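Moving into a smaller kitchen, what do you keep?

Posted by Dretusska, 16 August 2024

I'm going from a house to a one-bedroom in Ultusstead and the kitchen has 49 inches of counter, stove not included. I own a bread machine, two slow cookers and a fondue set I have used once, in January, out of guilt. I've packed the soft stuff already, mostly as padding for the breakables.

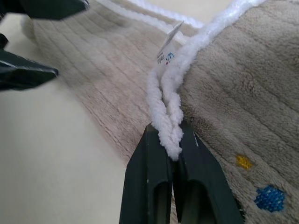
My sister says to throw out anything I haven't touched in a year, but by that rule I'd also lose the fire extinguisher. How do you all decide? And does anyone keep plates out in the open, or do they just gather dust?

Keith Brunton
Pack one box with what you'd need for 30 days. Leave the rest taped up in a closet. Whatever you go digging for gets to stay, and the rest goes to the thrift store unopened - don't peek, or you'll fall in love with the fondue forks again. I did this two moves ago and gave away 9 boxes. I've missed a colander.

Plates in the open are fine if you eat off them. Dust only settles on the ones you're saving for company. A small upright rack takes less room than a stack, and you can pull out the back plate without lifting the front ones.
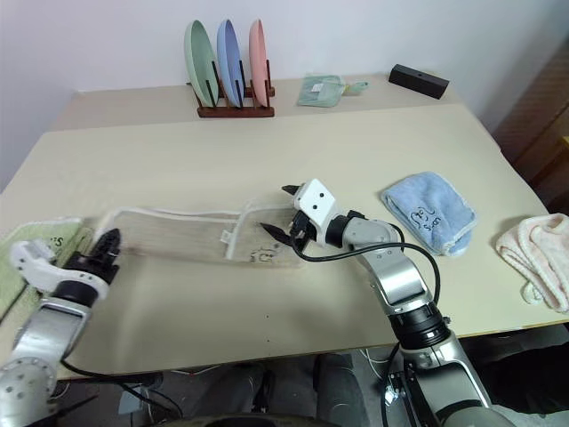

Three plates in a wooden rack, against the wall at the back of the table.

Sirna
Keep one slow cooker. The bigger one. Nobody has ever needed two unless they run a church supper.

Pal
My whole kitchen is a hot plate and a drawer so I can't relate, but I'll take the bread machine if you're giving it away. Does it have the paddle?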